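Home | Notebook | Builds | Parts bins | Calendar | Log in

2021-09-12
Posted by: bench two, Horia workshop

Open day notes, writing these up before I forget the good bits.

What a day! Doors opened and we had people at the arm table inside of 7 minutes, before I'd even finished loading the stacking routine. The door counter says 700 by closing, which beats the February one easily. My voice is gone and I don't care.

Ran the block stacking demo 40 times start to finish. Settings for whoever picks this up next: speed at 27 percent of max for the public (any faster and the kids step back, any slower and the parents wander off to the Dillico stand), grip force one notch under what we use in testing, home position between runs. The Indov controller needed one restart, just before lunch, when I'd left the old log file open. My fault. It came back fine and I talked about gears while it booted - people like gears.

The stretch I enjoyed most was the afternoon, when we let visitors pick where the lone block goes and then had both arms work around it. Two arms on one table gets a much better reaction than one, and you can see people leaning in as soon as the second gripper starts to move. Blue out on its own to the right, green on red down near the front, and then everybody argues about which one goes next. A girl in the front row wanted blue on top every single time. Good call, it looks best that way.

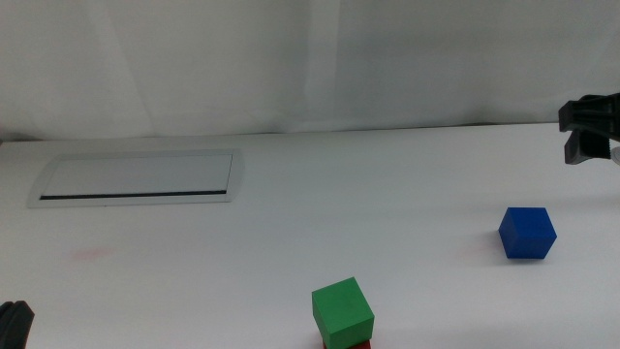

Got asked a lot how the arm knows where the block is. I started out with the long answer (calibration, camera, offsets) and by the end I had it down to two sentences and a wave of the hand. Must write those two sentences down for the handout. Second most common question was whether it can make coffee.

For next time:
- wipe the tabletop before opening, there are pinkish marks on it
- spare fingertips in the drawer, not in the van
- ask the Jiang people if we can share their extension reel again
- print the handout bigger

Lift test on the new fingertips still to do. Logs are on the shared drive under Horia/open-day, raw, not sorted yet.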